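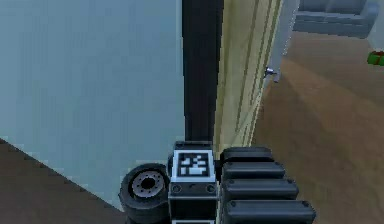 Section 4: Setting up the Kevmont water softener

Read this section before you turn anything off. The household will forgive a dry tap for longer if you can say when it ends.

4.1 Before you start

You will need the bypass key, the drain hose, a bucket and one bag of tablet salt. Use tablets. Granules set into a lump at the bottom of the cabinet, and the lump has to be chipped out by someone lying on the floor.

Caution: Do not connect the softener to the kitchen drinking tap, the garden tap or a sealed heating circuit.

4.2 Connecting the water

1. Close the main stopcock. If it has not been moved since the house was built, turn it gently and keep the bucket near.
2. Fit the bypass valve with the arrow pointing towards the house. Fitted backwards, it will still look very smart.
3. Push the inlet and outlet hoses on until they click, then pull them to check.
4. Run the drain hose to a standpipe or gully, leaving a gap of at least 22 mm above the water line.
5. Open the stopcock a quarter turn and check every joint with dry kitchen paper.

Note: Homes with the older Pornero valve need the adaptor in the small bag. The small bag is inside the large bag, taped to the lid.

4.3 Setting the hardness

1. Dip the test strip in cold tap water for one second and wait 15 seconds.
2. Match the colour to the chart on the packet. Daylight helps. Opinions from other members of the family do not.
3. Hold SET until the display blinks, enter the number and press SET again.
4. Choose a time for the rinse cycle. The factory setting is 2 a.m., when the sound of draining water carries very well through a bedroom wall.

4.4 First rinse

Fill the cabinet with salt to the line, add 6 litres of water and hold RINSE until the light turns green. Leave the lid shut. When the cycle ends, run a cold tap until the water is clear – a little cloudiness is trapped air.

Caution: If the light stays red, close the bypass and go to Section 7. Pressing RINSE again only restarts the cycle, however firmly it is done.

Guide revised May 2021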